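The Square Plates Are Back: Lerner Street Supper Club Gets Its Dishes Out of Storage 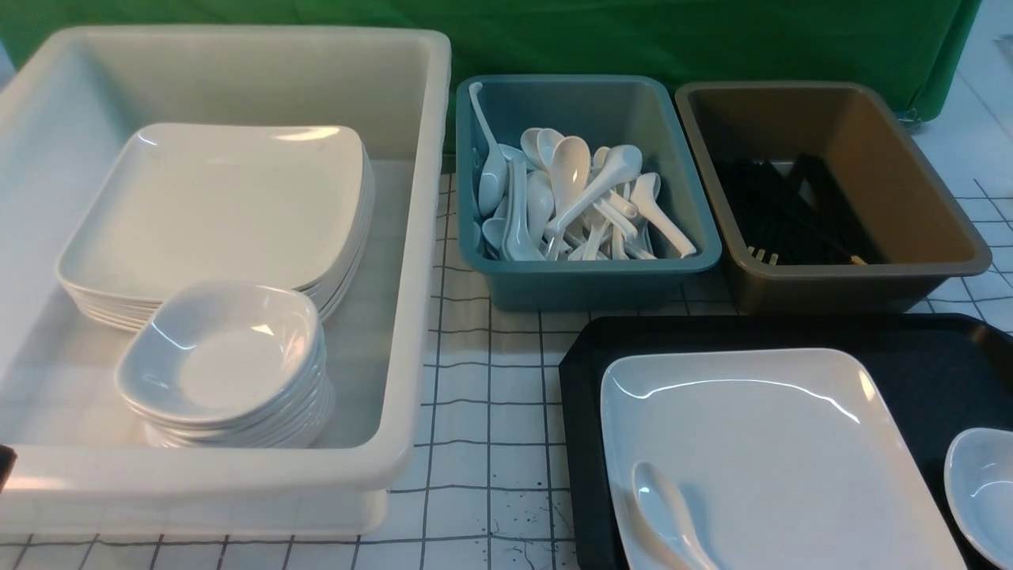

Do you have to sort dishes before a big supper, or can you just pull them out as people line up?
Sort them first. Plates in one stack, bowls in another and spoons in a bin of their own means the serving line keeps moving, and whoever is ladling soup never has to turn around and dig.

I have been writing up the Lerner Street soup suppers for this newsletter for a good while now, and I've covered the soup, the bread, the great parking argument and the night the lights went out. I don't think I have ever once written about the dishes. So this month it's the dishes' turn, and I'm more excited about it than a grown person should be!

The short version of the news is that the club's own white tableware is out of storage and going back into use this May, starting with the Tuesday supper. Doors at 5, same as always, soup until it's gone. No more paper bowls. If you were at any of the winter suppers you'll remember the paper bowls, and you'll probably remember what the hot and sour did to them after ten minutes. I lost a perfectly good pair of corduroys.

The longer version starts with the Vusolov Tea Room, which a lot of you will have eaten in when it was still over by the old hardware store. When the tea room closed, the owners offered the club the whole lot of dishes for a price that was frankly a present. We had them for two seasons, everybody loved them, and then the hall kitchen got its new floor and everything had to go out the door in boxes. The floor took longer than planned (floors do) and the boxes ended up in a rented unit at Losix Storage across town, behind the folding chairs and a piano that I understand is now somebody else's problem.

Gerardo Tolentino, who runs the kitchen on supper nights, drove over and got them last week. I met him at the hall to help unpack, mostly because I wanted to see whether the little soup spoons had survived. They had! I love those spoons. They're the short-handled kind with the deep oval bowl, white and glossy, and they hold a proper mouthful with some broth AND a piece of something in it. You can't do that with a regular teaspoon, and a tablespoon makes me feel like I'm being fed by a dentist.

"People walk off with forks," Gerardo told me. "They don't walk off with these. They just ask where they can buy them."

So that's one mystery cleared up for those of you who have asked. They were bought in bulk by the tea room years ago, and he doesn't know from where. I checked the boxes for a label and came up empty.

The spoons live in the teal bin and they go in any which way. I tried lining a handful of them up so the handles all pointed in one direction, and Gerardo watched me for a minute and then very kindly asked me to go and do something else. They nest badly, and half of them roll over the second you let go. A big friendly heap is fine. People reach in at the end of the line and take one.

The plates and bowls are another matter. These are the square ones, white, with the edges curving up a little, and they stack beautifully as long as you keep the corners together. Turn one plate a little off and the whole pile starts to lean. The small square bowls nest down inside one another, and those you want to lift from underneath, with both hands, because the top ones like to stick together and then let go all at once. I learned this on Saturday chores as a kid with my grandmother's custard cups and I have the memory of her face to go with it.

Both of those go together in the big white bin, plates toward the back and bowls in front. It's an easy system. One person takes the bin to the serving table, another brings the spoons, and you're set up before the soup is.

I asked how many dishes there are altogether, expecting a shrug, and got an answer on the spot. The inventory taped inside the kitchen cupboard says 297 pieces of tableware, counting serving platters and the teapots we never use. It used to say more, but a few years of dropped trays will do that. The hall's seating limit leaves us plenty to work with, though you may be asked to hang on to your bowl if you're going back for seconds. Please do hang on to it! It saves a wash.

Washing is really the part that needs your help. Paper goes in the trash and real dishes don't, and the hall has one dishwasher, an old Iordache countertop unit that is slow and loud and takes a very modest load. Everything else gets done by hand in the double sink. Gerardo would like four people on the dish crew for each supper, two washing and two drying, and right now he has one (me). You eat free on the nights you wash. You also get first pick of the leftover bread, and I have been quietly enjoying that benefit alone for long enough that it's starting to show.

A few practical bits for anyone who does sign up, straight from the kitchen:

Scrape before you stack. Noodles in the drain were the cause of last fall's excitement.

Spoons get soaked first in warm water with a little soap, and then rinsed a handful at a time. Check the inside of each one with your thumb. Dried egg hides in there.

Let plates dry all the way before they go back in the bin. If you put them away damp, they'll smell like it the next time we lift the lid.

Chipped pieces go on the windowsill, and Gerardo decides what happens to them. Please don't glue anything. We had a gluer.

And the bins themselves need a wipe every time, corners included.

The money side, for those who follow it. The storage unit had been running us $38 a month, and with the dishes home and the chairs moving into the hall's back closet, we can let it go. Gerardo wants the savings put toward a better ladle and some decent dish towels, and I can't find any fault with that. There's also a longer-range hope of a real commercial dishwasher. We have $1000 set aside for it from the fall raffle, and secondhand ones cost a good deal more than that by the time you've paid someone to hook them up. If you know of a restaurant that's remodeling, tell us. We'd come and get it.

As for the soup, Tuesday is chicken and rice with ginger, plus a mushroom one for the vegetarians, and I'm told there will be dumplings if the dumpling people finish in time. The square plates will be out for the dumplings and for bread. Those raised edges are great for a puddle of chili oil, and you can carry one back to your seat without leaving a trail across the new floor, which I would ask you all to think about, having been on my knees scrubbing it.

I did get one complaint when word of the dishes got around. A longtime regular stopped me outside the post office to say that the small bowls are too small and always were. I put this to Gerardo. He said that's what seconds are for, and that a small bowl stays hot to the bottom, and also that he knew exactly who had said it. For the record, I'm on the side of the small bowls. I had three of them at the last supper before the floor went in and I would have had a fourth if the pot hadn't run dry.

Supper is pay what you can, as ever, with the jar by the door. Kids are welcome and get the same dishes as everyone else. There was some talk about holding back plastic for the little ones, but in two seasons the worst breakage we had came from a grown man with a tray, and he's the one writing this item.

The dish crew sheet is on the corkboard next to the coat hooks. Put your name down for any Tuesday you like, come at 4:30 if you want to help set up, and bring an apron if you have one, as we're down to the one with the lobster on it.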